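Subject: Re: [teda-users] Timed entry and the Prinano ferry connection

> Has anyone built an itinerary that uses the afternoon ferry to Prinano
> and still makes the last walking tour? The planner keeps telling me the
> connection is valid, but the dock is nowhere near the old town gate. I
> have 40 minutes on paper and no idea if that includes the shuttle.

It doesn't include the shuttle. Teda calculates a transfer from the scheduled arrival of leg one to the scheduled departure of leg two. If neither leg has a ground segment attached, the walking distance is taken as zero. You have to add the shuttle as its own leg, type "local, unreserved," and then run the check again.

With the shuttle added, the 40 minutes drops below the minimum for an unreserved transfer and the plan gets flagged. That is the correct result. Options, in the order I would try them:

1. Take the morning ferry. The fare class is the same and bags can be left at the Joltport office by the dock until 6 p.m.

2. Keep the afternoon ferry and move the tour to the next day. Tour vouchers bought through Kröger can be changed 2 times without a fee. After that the voucher has to be canceled and bought again at the current price.

3. Come in by bus on route 209. It stops at the old town gate, so no shuttle leg is needed. The ride is longer and there is no luggage hold on the small vehicles.

If you book the bus, enter the stop by its number, 435, and not by name. Two stops share the name, and the planner picks the one at the depot.

Also check the time zone setting on the ferry leg. Imported tickets sometimes carry the zone of the booking office. The symptom is an arrival time that is off by exactly one hour, and the connection check will pass or fail for the wrong reason.
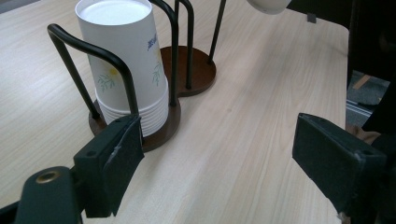
Kröger told me in November that the free changes apply per voucher, not per booking. So a family on one voucher uses up a change for everyone, even if only one person moves. Ask for separate vouchers at the time of purchase. They would not split mine afterward.

I had not seen that in the terms. I'll add it to the list wiki under "Vouchers" along with the stop number.

--
To unsubscribe, send a blank message to the list address with "leave" in the subject line.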